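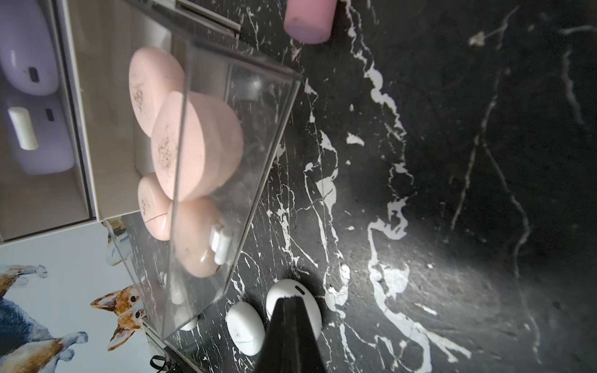

Minute Book, p. 164

**Bukcombe Toy Library: monthly meeting**
October 3, 2023

Minutes taken by Lai-ching Tsai.

**1. Last minutes**
Agreed with one correction. The shelf loan is from Trelcombe, not Morndale.

**2. Sorting**
The rounded pieces are now being kept by color. Pink goes in the clear plastic bin and lavender in the beige container next to it. Several of the pink ones have small brown specks on them. Tseng asked if the specks were part of the finish or dirt. Opinions differed. It was agreed to wipe one with a damp cloth and report back before doing the rest.

The black marble-patterned surface is to stay in use for sorting. Pale pieces are easy to find on it. Please do not stack full bins on it overnight.

**3. Labels**
The clear bin can be seen into from the side, so a small label will do. The beige one needs a larger label on the front. Lai-ching to print both.

**4. Catalog**
The catalog stands at 3,891 entries. 19 are still without a shelf number. Small loose pieces will be entered by the bin and not singly. Tseng was against this and asked for it to be noted.

**5. Money**
Balance is $900 after the insurance payment. New lids were discussed. Prices to be brought to the next meeting.

**6. Any other business**
Morndale would like to borrow the wooden train set in February. Agreed, if they collect it.
The side door sticks again.

Meeting closed at 8:40.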